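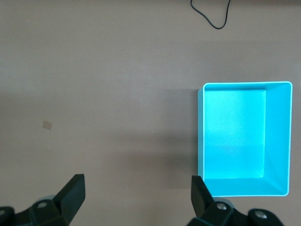 Pukdale 桌面收纳物件集 说明文件

首页 物件表 标注规则 下载 更新记录 联系

概述

Pukdale 是一套桌面小物收纳的记录，内容为把散放在工作台上的小件逐一归入一个敞口的蓝色容器。本文件说明物件的范围、桌面的布置、归位的判定办法、字段的含义以及目前已知的缺漏。物件的购置与替换另见 Amik 清单，本文件只在编号发生变化时引用。

全套登记物件共 29 件，分四类。每一件有唯一编号，编号写在物件表里，不写在物件上。早期曾在底面贴过纸签，纸签边缘会翘起，改变小块的放置姿态，后来全部撕掉，残胶用酒精棉片清理。个别小块的残胶没有清干净，见“已知问题”。

文中“容器”“收纳盒”“浅盒”指同一类物件，不同整理者用词不同，合并时没有统一。检索时建议使用字段 container，不要使用中文名称。

适用与不适用

适合用于：
- 研究小件归位时的落点、朝向和先后次序；
- 核对“在盒内”“在盒外”“跨沿”三种状态的判定标准；
- 编写桌面整理的操作说明，或检查已有说明是否有歧义。

不适合用于：
- 估计物件重量。物件表里的重量栏大部分为空，已填的数值来自不同的秤，没有互相校准；
- 比较不同颜色的容器。容器颜色在本套中固定为蓝色系，没有对照；
- 家庭收纳的习惯研究。物件由整理者选定，不反映任何家庭的实际持有情况。

物件分类

分类按外形，不按用途。同一物件只能归入一类，有争议的按最长边所在的面判断。

A 类，块状。各边长度接近，任意一面朝下都能放稳。粉色小块属于此类，其中一面有深色图样，登记时以图样面为正面。
B 类，片状。厚度明显小于另外两个方向，平放时不易从桌面拿起，归位时常有拖行。
C 类，条状。一个方向明显较长，放入盒内后可能斜靠在内壁上。
D 类，软件。指布片、短绳、小袋等柔软物件，没有固定外形。“软件”一词在中文里易误解，字段值写作 soft，不写中文。

C 类与 B 类的界线曾经改过一次。改动前，扁而长的物件归 B；改动后归 C。使用旧版的读者需要重新读入物件表，只替换标注文件会导致类别错位。

桌面布置

台面保持纯色，无花纹，不铺垫布。试铺过一块格纹布，D 类物件在格纹上边界难以辨认，相关记录已从发布内容中移除。

容器平放，开口朝上，开始前为空。空盒确认是单独的一步：整理者逐次查看盒底，清掉上一轮留下的碎屑，然后才摆放小件。盒底有细小浅色斑点的，只要不是可取下的物体，按空盒处理，不另作标记。

容器的位置不固定。多数轮次里它靠近台面一侧，把另一侧留给散放的小件。容器的边与台面的边大致平行即可，不作测量；轻微的歪斜不影响判定，也不需要在备注里写。若容器在归位途中被推动，判定以推动后的盒沿为准，并在 moved 字段记 yes。

散放件之间至少留出一指的空隙。叠放、压放、立放均不采用，唯一的例外是 C 类中不能平放的一件，允许侧立，编号见物件表末行。

光线为室内顶光。阴影会落在台面上和盒壁旁，标注时须把阴影与物体分开。阴影最容易造成误判的位置是容器外壁根部，该处颜色深，小而暗的 B 类件贴在那里时很难认出。遇到这种情况，先查看该轮的摆放表，确认有无物件登记在附近，再作标注。

归位判定

状态一共三种，字段名 state：

in：物件整体位于盒沿以内，且与盒底或盒内其他物件接触，没有外力支撑。
out：物件整体位于盒沿以外。
rim：其余情形，包括搭在盒沿上、部分伸出盒沿，以及悬在盒沿上方而未放下。

判定只看当时的位置，不推测随后会落在哪里。小块仍被夹持时，即使主体已在盒口上方，也记 rim，待放下后再改记。手持与夹持在本套里不作区分，均记 held=yes。

从正上方看与从侧面看，盒沿的位置会有偏差。盒壁有高度，斜看时靠近观察者一侧的盒壁会遮住部分盒底，远侧的内壁则显得较宽。标注人员应先找到盒沿的亮边，沿亮边走一圈，再看物件是否在圈内；直接以盒底的轮廓为界会把一部分 in 误记为 rim。
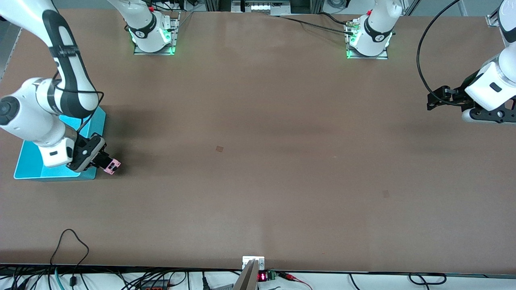 Janaína Figueiredo 在规则讨论页里提出：rim 的范围太宽了。搭在盒沿上不动的小块，和还夹着、正悬在盒沿附近的小块，整理时要采取的动作完全不同，前者要重新拿起，后者只要继续移过去再放下。两种情形合在一个值里，后面统计返工次数的人会把它们全算成返工。我建议拆成 rim_rest 和 rim_held，旧数据用 held 字段就能自动转换，不必重新标注。

Ailbhe Brophy 回复：同意问题存在，但不建议在本版里拆。held 字段早期允许留空，空值既可能是“否”，也可能是漏填，自动转换会把漏填的一并归到 rest。先补齐 held，再谈拆分。补齐之前，统计返工时请只取 state=rim 且 held=no 的条目，空值单列，不要并入任何一边。

处理结果：本版维持三种状态不变，held 改为必填。拆分一事移入待办。

字段说明

item_id：物件编号，与物件表一致。
class：A、B、C 或 soft。D 类写 soft，字母 D 不作为字段值出现。
container：容器编号。
state：in、out、rim。
held：yes 或 no。旧条目中可能为空。
face：朝上的一面。有图样的物件写 front、back 或 side，没有图样的写 na。
moved：容器是否在归位途中被推动。
order：该物件在本轮中的归位次序，未归位写 na。
occluded：物件是否有部分被遮挡。遮挡物可以是盒壁、其他物件或夹持物件的一方。
note：自由文本，中英文均可，不作校对。

face 字段只在能够看清时填写。图样面露出不足一半的，写 side，不要凭物件表推断。图样的内容不在标注范围内，只记有无，不记写了什么或画了什么。

目录结构

items/ 物件表，含停用编号
layout/ 每轮摆放表
labels/ 标注文件，按轮次分开
rules/ 判定规则各版全文
misc/ 未归类材料，不保证可用

停用编号不会重新分配。物件遗失后补入同款，也使用新编号，旧编号的状态改为 retired。Amik 清单里记有新旧编号的对应关系，但不记遗失的时间。

整理流程

1. 清空容器，查看盒底，把容器平放到台面上。
2. 按摆放表放置小件，块状件先放，软件最后放。
3. 核对编号。此时发现缺件，整轮取消，不得临时以别的物件代替。
4. 开始归位。每次只拿一件，放下后再拿下一件。
5. 落在台面以外的物件不捡回，state 记 out，note 写“落地”。
6. 全部结束后逐件填写 state 与 order。
7. 倒出盒内物件，检查是否有软件粘在内壁上。

步骤 2 的次序与早期版本相反。软件先放时容易被后放的块状件压住一角，摆放表与实际位置对不上。

步骤 4 中，若一次带起了两件，按先离开台面的一件计次序，另一件的 note 写“带起”。两件无法分出先后的，order 填同一个数。读入程序遇到重复的 order 不应报错。

一致性检查

标注完成后，从中随机抽取约 100 条，由另一人不看原标注重新填写，再逐字段比对。不一致的条目由双方讨论，讨论后仍不能统一的保留原值，note 写“有异议”。抽样名单保存在 misc/，没有随每次更新重做。

不一致多数集中在 rim 与 in 之间，其次是 occluded。A 类最稳定。soft 类的 face 字段基本没有意义，保留只是为了各类的列数相同。

已知问题

- 旧条目 held 有空值，见上文讨论。
- 部分 A 类小块底面有残胶，放在台面上时可能略有粘附，拿起的动作会比同类慢。没有单独标出是哪几件。
- 台面颜色在不同记录中的观感有差别，偏灰或偏棕都出现过，不应把颜色差别当作换了台面的依据。
- 蓝色容器的观感同样随光线变化，深浅不一。按颜色筛选容器不可靠，请使用容器编号。
- 摆放表的坐标原点在早期版本中是台面左角，后来改为容器中心，文件内没有标明用的是哪一种。layout/ 下的版本号可以作为判断依据，版本号缺失的请勿使用。
- note 字段中有若干条只写了“同上”，合并排序以后已无法确定“上”指哪一条。

更新记录

十月版：held 改为必填；补充“悬在盒沿上方”的判定；删除格纹布相关记录；物件表增加停用栏。
前一版：B、C 类界线调整；摆放次序改为块状件在先。
更早的版本没有留下书面记录。

引用与反馈

引用时请写明 Pukdale 及所用规则版本，不要只写下载月份。规则方面的意见请发到讨论页，物件缺损与替换请写入 Amik 清单。讨论页每周三整理一次，合并重复的提问，已答复的条目移到页尾。

待办：拆分 rim；清理“同上”；给有残胶的小块补上标记；确认 C 类侧立件是否继续保留。

本网站使用 Cookie 以保存您的语言与显示设置。继续浏览即表示同意。 接受 | 管理设置

联系我们 | © Pukdale 物件集整理组 | 返回顶部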